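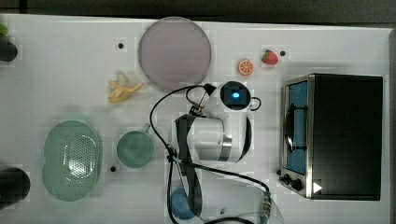

Issue 2

Drodholm Recipe Card Corpus: README

Contents of this release

This is the second release of the Drodholm Recipe Card Corpus, a set of 3,405 handwritten and typed household recipe cards transcribed to plain text. The cards come from three boxes bought as one lot at a house clearance in Drodholm, plus a smaller batch sent in by readers of the Cloreck newsletter. The release was closed on 21 October 2020. Anything received later is being held for the next one.

The files are:

cards.csv, one row per card
ingredients.csv, one row per ingredient line, linked to a card by card_id
units.csv, the lookup table for measures
notes.txt, remarks by the transcribers that did not fit a column
CHANGES, differences from the first release

All files are UTF-8 with Unix line endings. Fields containing a comma are quoted. Line breaks inside the method text are written as a backslash followed by n, so each row stays on one physical line. If you open cards.csv in a spreadsheet program, import card_id as text or the leading zeros will be dropped and the join to ingredients.csv will fail.

Columns in cards.csv

card_id: six characters, the first being the source letter. V is the Verar box, O is the Owino box, D is the unmarked box, and C is the newsletter batch. The names Verar and Owino are taken from the lids and may be shop names, family names or neither.

title: as written, including misspellings. Empty if the card has no title. Please do not fill these in from the method text; some cards that look like a pie are a pudding.

category: one of bread, cake, cookie, main, side, soup, sauce, preserve, drink, household. The last covers furniture polish, silver cleaner, cough syrup and so on. Those were filed with the recipes and we left them there.

hand: typed, written, mixed or clipping. Clippings are glued pieces of newsprint. Only the title and ingredient list of a clipping are given, and the method column is blank.

yield: free text. "Serves 6" and "a good panful" both appear here.

oven: the temperature or oven word as written. Many of the older cards say slow, moderate, quick or hot and give no number. The first release converted these words to degrees Fahrenheit. That was a mistake, as the conversion differed from one transcriber to the next, and the converted column has been removed.

minutes: integer, blank if not stated. Ranges are stored as the lower figure, with the full range kept in the method text.

method: the body of the card.

condition: clean, stained, torn or partial.

Columns in ingredients.csv

card_id, line_no, qty, unit, item, prep. Quantities are decimal, so one and a half cups is 1.5. Where a card says "butter the size of an egg," qty is 1, unit is egg_size and item is butter. There are nearly 40 units of this sort and all of them are listed in units.csv with a plain explanation. We have not assigned gram weights to them.

Lines such as "flour to stiffen" have a blank qty and the unit to_taste. This is not quite right for flour, but adding another code late in the work would have meant rechecking every line.

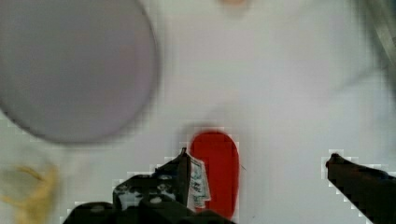 Cup sizes are a separate problem. Most of the cards seem to use the standard American cup, but a number in the Owino box mention a teacup or a coffee cup in the same recipe as a plain cup. These are coded as teacup and coffee_cup and should not be merged with cup. The same goes for dessertspoon, which is easy to read past when the writer has shortened it to dsp.

How the transcription was done

Each card was typed once by one person and read back against the card by a second. Where the two disagreed, the reading was marked with a question mark in square brackets directly after the word. If a word could not be read at all it appears as [illegible]. A sample of 500 cards was then typed a second time from scratch and compared by script. The most common differences were tsp and tbsp, followed by 1/4 and 1/2 on faded pencil cards. Both are worth keeping in mind if you plan to cook from this material.

Spelling was kept. Abbreviations were kept in the method and expanded in the ingredient table, so "b. sugar" in the method will be brown sugar in the table if the card makes that clear and sugar if it does not.

Names of private people written on the cards ("from" lines, mostly) have been replaced with [name]. Place names were left in unless they were part of a street address.

Known problems

Duplicates. Many recipes were copied from one card to another, sometimes with a changed amount. We kept all of them. Exact duplicates can be found by comparing the method column after lowercasing it. Near duplicates are harder, and the dup_group column from the first release was too unreliable to keep.

Two-sided cards. Cards continued on the back are one row. In the D box some backs hold a different recipe, and those have been given their own card_id ending in b.

Category balance. Cakes and cookies make up far more of the set than mains. This reflects what was in the boxes, and it should not be read as a record of what any household ate from day to day.

Dates. Very few cards are dated. We do not supply an estimated year and would advise against guessing from the typeface.

Food safety

The canning and preserving cards are included as historical text. Several give processing times well below what is now advised for low-acid foods. The household cards include mixtures that should not be made in a closed room or used near food. Nothing in the corpus has been kitchen tested.

Suggested uses

The set has been used for work on old measures, for spelling studies and for building a small recipe search page. It is too small and too uneven for nutrition estimates.

License and citation

The transcriptions and tables may be copied, changed and shared with credit. Please cite as: Drodholm Recipe Card Corpus, second release. Scans of the cards are not part of the download.

Corrections

Send the card_id, the column, the current text and what you think it should be. Corrections that arrived after the May cutoff are listed in notes.txt but have not yet been applied to the tables. If you are correcting a quantity, please say whether you worked from the method text or the ingredient list, as the two do not always agree on the card itself.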